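3.2 Case layout and the order of removal

The towers were bought as a lot from the Pangilinan office clearance, 12 in all, 10 kept for the study (two had cracked bezels, used for spares only). Side panel off, case flat on the slatted table, open side up. Same position every time. Part order follows the Retden teardown sheet with small changes made by Maribeth Espiritu after the October trial: memory first, then cards, drives, processor last. 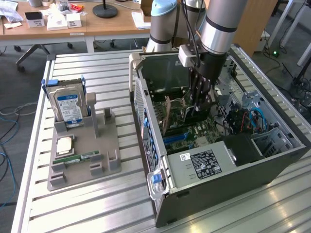 Figure 3. Tower on its side, panel removed.

Color coding matters more than we expected. Touch points on these older office machines were meant for people without tools, and the maker marked many of them in one color. The release latch on the front bezel is blue, so are the expansion-slot clips and the two memory slots, and first-time readers of the sheet went to those without being told. Cables are the weak spot. They sit in a bundle near the metal drive cage, blue, red, black and yellow together, and color there says nothing about what to unplug first. We logged 7 wrong pulls, all of them in teh cable step. Power supply stays in for the whole procedure, label side up, serial noted before start.

Parts taken out go to a holder and not into a tray. Trays were tried early on, parts slid over each other and got mixed between cases.

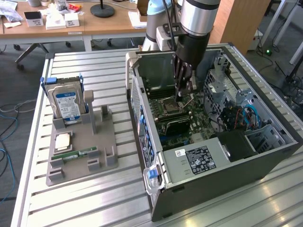 Each part type has its own place in the holder, so a missing part shows up at a glance. Tags from Cletix, numbered, last one used was 1459. Farell bags for anything that leaves the table. Reassembly runs the same list backwards, see 3.3 for times and for the two cases were the processor step had to be repeated.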